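4/13/25
Lena Jakubowski, workshop notebook, Mornstead bench

Glue day. Carrying on with the hide glue trials for the Prelside chairs, because the last batch went stringy and I still don't know why. Old pearl glue from the tin, soaked overnight in cold water, pot on at first light. Smelled fine. Looked fine. Drew out in long threads off the brush, which it shouldn't at that heat.

Suspects: pot too cool at the bottom, too much glue to water, or the tin has just gone off. Tin is older than anyone can remember and the lid doesn't seat. Bought a fresh bag from Flodia to compare. Their grains are smaller and much paler, soak up a lot faster. Don't leave them overnight, they go to porridge.

Made up two pots, old and new, same water by weight, same pan. Brushed out both on beech offcuts, rubbed joints, no clamps. Left them by the window end where it's driest.

Old glue: grabbed slowly, could still slide the pieces when I'd have expected them to be stuck. New glue: grabbed almost before I had them lined up. Had to knock one apart and start over, made a mess of the face. Need to warm the wood first, I always forget and then I always regret it.

Broke the first lot after dinner. Old glue let go clean along the line, shiny on both faces, so it never wetted the wood properly. New glue tore fibres out, good ragged break, what you want to see. One of the new ones also let go clean but I think that was the one I fiddled with while it was gelling. Not counting it. Well, writing it down but not counting it.

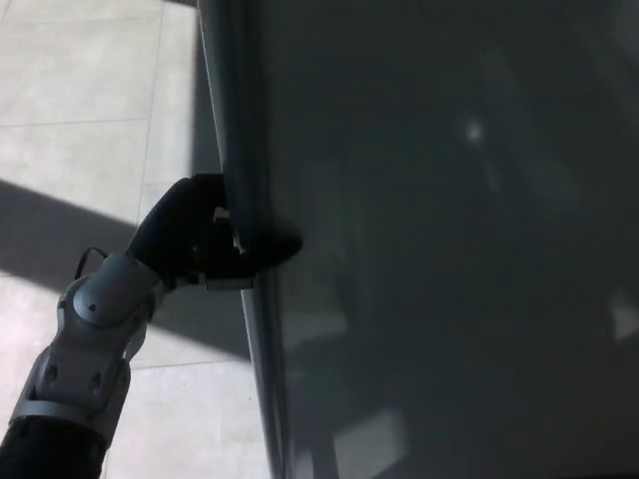 Reading time: 2 min

Chair notes while I wait for the second lot. Back legs on the worst Prelside chair have been glued at least twice before. Something brown and glassy in the mortices, plus a yellow layer on top which is just ordinary white wood glue gone old. The brown stuff softens with warm water and a rag, patience. The yellow doesn't care about water at all. Vinegar on a cotton bud helps a bit, scraping helps more. Keep the scraper off the shoulders of the joint!! Took a nick out of one already.

Seat rail tenon is loose even with the muck cleaned out. Options are a shaving glued to the cheek or a new tenon let in. Going with the shaving, on one side only, grain running with the tenon. If it's still sloppy dry then I'll think again. Do not be tempted to fill it with thick glue. It holds til someone leans back.

Pawłowska repair book says to size the end grain first with a thin coat and let it gel before the proper one. Tried it on an offcut, seems worth doing, hard to tell from one go. Do a fair test next week with and without.

Weighed up what's left: 1000 g of the Flodia bag to last until June, should be plenty if we stop making up too much at once. Half of every pot goes in the bin. Smaller jars, freeze what isn't used, write the date on the lid. Someone has been putting the frozen ones back in the pan still capped, please loosen the lid first.

Bin the old tin? I'd say yes. Leaving it on the shelf with tape on it for now in case anyone wants it for sizing paper.

To do
- cut 5 more pairs of beech, same board as today
- thermometer for the pan, the dial one reads high
- clean brushes in WARM water, not hot, bristles are comming out
- ring Prelside about the missing stretcher, did it come in the van or not
- second lot of joints to break tomorrow morning, leave them where they are

Contact: Mornstead workshop, front bench, ext. 1534 | © Mornstead | Back to top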